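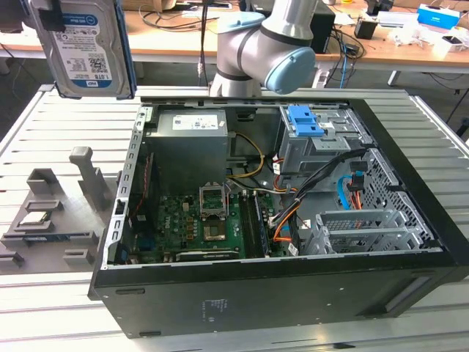
Figure 4.1 A desktop tower on its side with the side panel off. The retention bracket over the empty CPU socket is raised.

Chapter 4
What Does It Cost to Keep a Thing?

I once kept a washing machine for six years longer than I should have. It shook so hard on the spin cycle that I had to stand there with a hip against it, and every spring I paid the repair shop in Zesel to come out and tell me it had another year in it. I was very proud of that machine. I told people about it at dinner! Then I sat down to write the first version of this chapter, added up the receipts, and found that I could have bought a new one and had money left over for the dinner.

So this chapter is about repair and replacement, and how people and firms choose between them. In Chapter 3 we looked at what a thing costs on the day you buy it. Now we're going to stretch that out over time, and you'll find that the price tag starts to look like a pretty small part of the story.

Let's start with a simple case. Say you own a desktop computer and it stops working. A shop in Irnmont tells you it needs a new part, and that the part plus the labor will come to $120. A used computer that does the same job would cost you $96 more than that. Do you fix it?

Most of my students say yes right away, and most of them give me the same reason: they already paid a lot for the computer. I understand the feeling completely (see washing machine, above). But what you paid back then is gone whichever way you choose. Economists call it a sunk cost, and we'll spend the first section of the chapter learning to leave it out of our sums, which is a lot harder than it sounds. I still catch myself doing it with concert tickets, and with books I'm not enjoying.

What should go into the sum? The repair bill, of course. Then there's how long the repaired machine is likely to last, what you'd get if you sold it for parts, and what your time is worth while you're waiting. There's also the chance that something else breaks next month. That last one is where people get stuck, and it's where we'll need a little bit of probability from Chapter 2 - only a little, I promise. If you skipped that chapter, go back and read the pages on expected value before you get to Section 4.3.

Firms face the same choice on a bigger scale. Later on we'll follow a bus company, Sketport Transit, as it decides what to do with its oldest buses. The company has 70 of them, and 25 are past the age at which the maker stops supplying parts. The mechanics want to keep them running. The accounts office wants them gone. Both sides have good numbers, and the fun of the case is in working out why the numbers don't agree. (A hint: they're counting over different stretches of time.)

We'll also look at who makes repair cheap or expensive in the first place. A part that lifts out after you undo one lever costs less to swap than a part that's glued in, and somebody at a design desk made that decision years before you ever saw the product. In Section 4.5 you'll meet Fujimoto, a maker of kitchen mixers that began selling spare parts directly to its customers and watched its sales of new mixers go down. You might think that was a mistake. I did at first, and I changed my mind when I saw what happened to the price people would pay for a mixer they knew they could fix.

One more thing before we get going. I use the word "cost" in this chapter for anything you give up, and that includes things without a receipt. An afternoon on hold with a parts supplier is a cost. So is a drawer full of dead phones you keep meaning to do something about. When a problem asks you for the full cost of a choice, I want you to put those in, even if you have to guess at the number. Write your guess down and show where it came from, and you'll get the credit.

Before you start Section 4.1, pick something you own that is broken or nearly broken, something you've been putting off dealing with. A bike, a lamp, a coat with a bad zipper, anything will do. Write down what you paid for it and put that figure at the bottom of the page. Then find out what a repair would cost and what a replacement would cost, and keep the page somewhere safe. You'll need it for the problems at the end of the chapter.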